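Keeping a projector screen flat and clean

Quick notes, mostly for the pull-down kind in a spare room or office. Did ours again this week so its fresh in my mind.

Dust first. Always dry, soft microfiber, top to bottom, no circles. Roll the screen all the way down before you start or you'll miss the strip that lives in the case – that strip is where the grime sits.

Fingerprints: lukewarm water, one drop of dish soap, cloth wrung out hard. Dab. Leave it down 2 hours before it goes back up. Never glass cleaner. Never on a perforated screen either, check the maker's sheet for those.

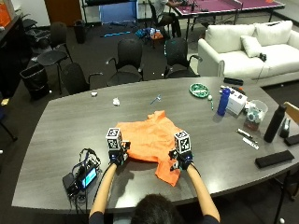 Toft wrote in to say a plain white eraser takes off pencil and scuffs on matte vinyl, but only if you go lightly and brush off the crumbs before rolling up. Glossy surfaces, don't bother, it leaves a dull patch.

OK good one, adding it. Try a corner first.

Waves and curled edges. Usually the room, not the screen. Ours hung over a radiator and went wavy every November. Moved it 26 inches along the wall and most of it went. What's left, leave the screen fully down for 3 days with the room warm. Don't iron it. Dont hang weights on the bottom bar, you'll stretch the middle and then it's done for.

Squeaky roller – silicone spray on a rag, wipe the end pins. Not oil, oil creeps onto the fabric.
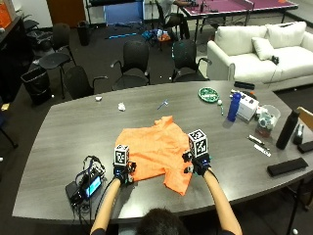

Spring gone lazy and it won't pull back up? Take the screen off its brackets, hold the flat pin with pliers, give it 2 turns, try again. Keep hold of those pliers the whole time, the spring lets go fast. Still lazy, one more turn. Motorized ones, leave the motor alone and reset the limits with the little screws or buttons on the case (the booklet says which way is up, keep the booklet).

Brackets: check the screws once a year. In drywall use proper anchors, or find the stud. If the case tips even a little the picture edge runs crooked and you'll blame the projector for it. Level on top of the case, not the bottom bar.

Storing it: rolled, in the case, flat on a shelf. Not stood in a corner.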